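Sarkano Puts a Patrol Robot on the Back Roads

Sarkano has started taking orders for the Uletti, a four-wheeled ground robot built to check unpaved roads on farms, estates and large parks. The company opened its order book in August and offers the machine on a monthly lease of $977, with service included.

The Uletti drives a set route, records video and logs rough ground as it goes. A manager gets a map at the end of the run, with each trouble spot marked. The first customer is Bansal, a property firm that looks after the private roads at Rukthorpe – 57 miles of them, most without any pavement.

Much of that work is on long, straight dirt roads between trees. Shade is the hard part. A band of shadow across bright ground can look like a ditch to a simple camera system, and Sarkano says it spent six months tuning the software to tell the two apart. Loose stone along the edges is handled by a separate setting that keeps the wheels a fixed distance from the verge.

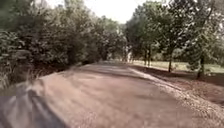 How long does the robot run on one charge?

Sarkano rates it at six hours at walking pace. Steep ground and cold weather will shorten that, and a spare battery costs extra.

Bansal runs three of the machines. Staff there used to drive every road in a pickup and write notes by hand. They still send a truck after heavy storms, when fallen limbs can block the way and the Uletti will simply stop and wait for help.

The lease has limits. The shortest term is a year, the map software works only in a web browser, and there is no attachment for clearing debris. Buyers with a few short lanes will probably find the price hard to defend. For a site the size of Rukthorpe, the sums are easier – Bansal has already asked for a longer contract.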